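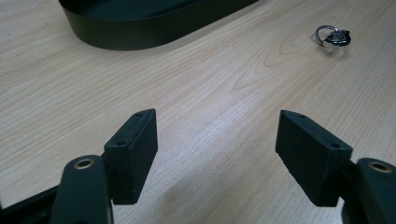
Jirkance 133 Table: Surface and Finish Review

Published Jan 28, 2025

The Jirkance 133 is a rectangular table sold for use as a desk or a small dining table. The number is the length of the top in centimeters. I bought mine from Vatcombe last April at the normal price and have used it daily as a desk. Most of the reviews I read before buying dealt with assembly, so this one is mainly concerned with the top.

Grain and color

The top is pale, between beige and honey. Fine parallel lines cover most of it, with a wider cathedral figure looping through one area in a slightly darker tan. Contrast is low. Dark objects stand out clearly against it, and so does small bright metal such as a key ring with a charm on it. I no longer lose keys on my desk, which I did regularly on the speckled gray one I had before.

Buyers who want an even, plain surface should look at several tops in person. The figure varies from one to the next, and Vatcombe does not let you choose when ordering online.

Finish

The factory finish is a clear hardwax oil with a low sheen. Under soft light it shows no glare. Under a bare desk lamp there is a mild bright patch directly below the bulb, but paper and screens remain easy to read.

Water left standing for an hour wiped off without a mark. Coffee left overnight produced a faint ring, which I removed with a white pad and a thin coat of Poulain maintenance oil. The repaired spot was slightly glossier than its surroundings for 2 weeks and then blended in. Undiluted all-purpose cleaner dulls the finish. A damp cloth is enough for normal cleaning.

Scratches

Keys set down flat leave nothing. Keys dragged across the top with some pressure leave a fine line that shows at a low angle, more so when the drag runs across the grain. Heavier items should have felt or soft rubber underneath. I put Cletemex felt discs on everything that stays on the desk permanently. The adhesive has held on all but one.

A ballpoint pen on a single sheet of paper will dent the surface if you press hard. Use a pad.

Stability

With the leg bolts fully tightened there is a small side-to-side movement when typing. Retightening after the first month reduced it. The supplied hex key is too short for good leverage, and a standard one with a longer arm works better. The feet adjust by 13 mm, enough for my uneven floor.

Price

I paid $202 before delivery. For that amount I would have expected the underside to be oiled as well as the top, and it was left bare. I sealed it myself with one coat of the Poulain oil.

Rating: 4 out of 5. One point off for the bare underside and the hex key.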